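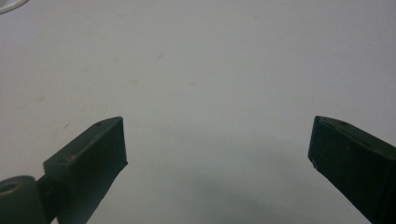 リマ、2025年11月19日

つや消しの白にした。やっと。

時間ないので今日はざっと。出かけるまでに書けるところまで書く。

前にちょっと書いた「家の白い面をどうするか問題」の続き。台所の作業台と、窓ぎわの細い机と、あと壁に立てかけてある棚板。全部ばらばらの白で、ばらばらに汚れていて、ずっと気になってた。で、いちばん使う作業台からやることにして、今月ようやく手をつけた。

つやありか、つや消しか。これで三週間くらい悩んだ。アホみたいだけど悩んだ。

前の天板はつやありで、昼になると窓が丸ごと映りこむ。まぶしい。包丁つかってるとチカチカする。あと指のあとがものすごく目立つ。拭いても拭いた筋が残る。その筋を消すためにまた拭く。朝ごはんの前にもう二回拭いてる、みたいな生活。

つや消しは映りこまない。のっぺりしてる。同じ白なのに、明るいところは少し冷たい白で、手前にくるとグレーっぽく見えたりする。この感じが好き。紙みたい。

ただ、つや消しは汚れが入ると取れないぞ、と会う人みんなに言われた。ネットでもそう書いてある。どっちを信じればいいのか。まあ、自分ちの台所なので自分で試すしかない。

買ったもの、メモ。

Drorellの天板用塗料、つや消し白、いちばん小さい缶。
紙やすり、粗いのと、仕上げ用の800番。
ローラー(スポンジのやつ、毛のはダメ)。
マスキングテープ。
Evicoの中性クリーナー。
ぼろ布は家にあるやつ。

全部あわせて372ソル。高い。缶だけで半分以上いった。Sánchezの店で買ったんだけど、レジでちょっと声が出た。ニス売り場の前でZoila Muñozさんにばったり会って、何塗るのと聞かれて、台所ですと言ったら「白？やめなさい」と即答された。うちは前に白でやって、パリージョ(ターメリックのことです、こっちでよく使う黄色い粉)で一日で終わった、と。

一日て。

でももうカゴに入れてたので買った。

作業の順番。忘れるので書いておく。次に細い机をやるときのため。

まず全部どかす。これがいちばん大変だった。台の上って、なんでこんなに物があるのか。塩、油、塩、もう一個塩。なぜ塩が三つ。しょうゆ、米の計量カップ、輪ゴム、電池、鍵、領収書、誰かのヘアピン、種を取っておいたアボカド(の種)、使いかけのろうそく。どこに置いたかというと、床と椅子とベッドの上。ベッドの上にしょうゆは置かないほうがいい。こぼしてないけど、一晩じゅう気になって落ち着かなかった。

それから洗う。中性クリーナーを薄めて、二回。油が残ってると塗料がはじくらしい。コンロ側の角がひどかった。見えないところに茶色い膜みたいなのがあって、爪でこすると丸まって取れる。ちょっと楽しい。やめられなくなって一時間ぐらいやってた。

乾かす。この季節でもまだ湿気があるので、窓あけて、扇風機あてて、ひと晩。

やすり。粗いのでつやを落として、粉を拭いて。粉が部屋じゅうに飛ぶ。台所と居間の間に布を下げたけど、あんまり意味なかった。本棚の上まで白い。マスクはしたほうがいい、鼻がむずむずする。

塗る。薄く。とにかく薄く。缶に書いてあるより薄いかなくらいでちょうどよかった。一回目は下が透けてまだらで、失敗した！と思ったけど、二回目でだいたいそろって、三回目でちゃんと白になった。あいだは6時間ずつあけた。朝やって、昼すぎにやって、夜やって、で一日つぶれた。

その間は料理できない。パンとチーズ。次の日もパンとチーズ。三日目はNellyの家で食べさせてもらった。Nelly Floresさん、その節はどうも。あのスープの豆の名前、まだ思い出せないので今度教えて。

仕上げに800番で軽くなでる。なでるだけ。力を入れるとそこだけつやが出る。つやが出るって変な感じだけど、ほんとに出る。左の奥で一か所やってしまった。斜めから見ると丸く光ってる。正面からだとわからないので、わからないことにしてる。

あとは一週間くらい、重いものを置かない、水を置きっぱなしにしない、熱いものはもちろんダメ。この一週間が長い。触りたい。夜中に水を飲みに行って、つい手のひらを置いてしまう。さらさらしてる。

そして試した。

捨てるつもりの板の切れはしにも同じように塗っておいたので、そっちで。えらい。昔の私ならいきなり本番でやってた。

コーヒー。五分で拭けば消える。ひと晩だと輪がうっすら。クリーナーで消えた。
しょうゆ。問題なし。意外。
赤ワイン。ひと晩でむらさきの影。重曹でこすったら、ほぼ消えたけど、こすったところの手触りが変わった。
パリージョ。はい。Zoilaさんの言うとおりでした。十分で黄色。消えない。何やっても消えない。日なたに出しておいたら三日くらいで薄くなった。日光すごい。でも台を日なたに出すわけにはいかない。
ビーツ。パリージョよりまし。
油。つや消しだと濡れ色になって目立つ。すぐ拭けば平気。
ボールペン。やらなきゃよかった。
鉛筆。消しゴムで消える。これは気持ちいい。

というわけで、黄色いものを使うときは下にトレイを敷くことにした。Konauの市で買った、ふちのある金属のトレイ。これでいい。昔からあるやり方。

困ってること。

こすれた跡。金属の鍋底をずるっと引きずると、グレーの線がつく。傷かと思ってぞっとしたら、傷じゃなくて金属がついてるだけだった。消しゴムで取れるのと、取れないのとある。取れないのはメラミンスポンジをほんのちょっと湿らせて、なでる。こするな、なでる。やすりの時と同じ。強くやるとまたテカる。なので鍋は持ち上げて動かす。当たり前か。

白いほこりが見えない。これは良いことなのか悪いことなのか。小麦粉をこぼしても見えない。手で触ってはじめてざらっとする。先週、もう拭いたと思って紙を置いて手紙を書いたら、裏が粉だらけだった。逆に黒いものはやたら目立つ。髪の毛一本。ごま一粒。コーヒーの粉。ちょっとこわいぐらい見える。

あと、影。つや消しだと影がやわらかい。朝、りんごとか置いてると影がぼんやりして、きれいなのでついそのまま見てしまって遅刻しそうになる。今日もそう。だから急いでる。

そういえば五月に引っ越しの手伝いに行ったとき、Milagros Cusiさんの新しい台所が真っ白で、いいなあと思ったのが最初だった。あの時はまだ箱だらけで、流しの前に立つのもやっとだったけど、白い台の上だけ先に片づけてあった。「ここが空いてると他が散らかってても平気」と言ってた。それがずっと頭にあって。真似したくなったわけです。

真似してみた結果。最初の四日はきれいだった。五日目に鍵が戻ってきた。その次に領収書。電池。輪ゴム。あいつらは帰ってくる。塩は一つにした。そこは進歩。二つは棚の中へ。中身を一つの瓶にまとめようとして計ったら、あわせて226グラムしかなかった。三つもあるから山ほどあると思ってたのに。

ルールを決めた。夜、寝る前に台の上を全部どかして一回拭く。どかす先はカゴひとつ。カゴに入らないものは、その場で戻す場所を決める。決まらなかったら椅子の上。椅子の上は朝までに何とかする。これで十日くらい続いてる。昨日はさぼった。

拭き方もメモしとく。

固く絞った布で一方向。ぐるぐるしない。ぐるぐるすると乾いたとき渦が見える。
最後に乾いた布。
クリーナーは週に一回で十分。毎日やるとべたつく気がする。気のせいかも。
漂白剤は使ってない。こわいので。誰か試した人いたら教えてくだい。

コメント欄で小山さん(Takeshi Koyamaさん、前に棚の受け金具のことを教えてくれた人)から、「塗るより白い板を上からかぶせたほうが早いのでは」と来てました。はい。そうだと思います。それも考えた。板も見に行った。ただ、うちの台は壁がまっすぐじゃなくて、奥のほうで指一本ぶんくらい曲がってる。その曲がりに合わせて切ってもらうと高い。自分で切るのは無理。のこぎりは前に痛い目にあったので。それで塗料にしました。返事おそくなってすみません。

塗料がどれくらいもつのかは、まだわからない。Jhosep Alvaradoさんちは同じように塗って二年たつと聞いた。見せてもらったら、流しの横だけ少しはげて、下の木が見えてた。でもそこだけ塗りなおせばいいと言ってて、缶の残りをちゃんと取ってある。なるほど。うちも残りは小さい瓶に移して、日付を書いたテープを貼って、流しの下に入れた。移すときに床にこぼした。床は茶色いので白い点々がついた。すぐ拭いたけど、一つだけ残って、星みたいになってる。

次は窓ぎわの細い机。あっちは日がよくあたるので、黄ばむのかどうかが気になる。もし黄ばむなら少しグレー寄りの白にしておいたほうがいいのか。色見本をもらってきたけど、白だけで十何種類もあって、夜の電球の下だと全部同じに見える。昼に見ると全部ちがう。今ここまでしぼったのが三枚、壁にテープで貼ってある。通るたびに順位が変わる。

棚板はそのあと。年内にできるかなあ。無理かも。棚板は本が乗ってるので、どかす場所がない。またベッドか。

あ、ローラーの話を書き忘れてた。使ったあとすぐ洗うこと。二回目と三回目の間、ちょっとだけと思ってトレイに置いといたら、端がかたまって、三回目で小さいつぶつぶが出た。右の手前。やすりでだいたい取れた。間をあけるときはビニール袋で包んで、空気を抜いて、口をしばる。冷蔵庫に入れるという人もいるけど、食べ物の隣に置くのは嫌なのでやってない。

マスキングテープは、塗料が乾ききる前にはがす。乾いてからだと端がぴりっと持っていかれる。壁ぎわで一か所やった。細い筆で直した。近くで見るとわかる。

あともう一個だけ。においは二日で消えた。水性なので。ただ扉を閉めきってた戸棚の中に少しこもって、お茶っ葉ににおいがうつった。お茶は先に避難させること。これはほんとに。緑茶、日本から送ってもらったやつだったのに。飲んだけど。

もう出ないと。細い机のほうは、色が決まったらまた書きます。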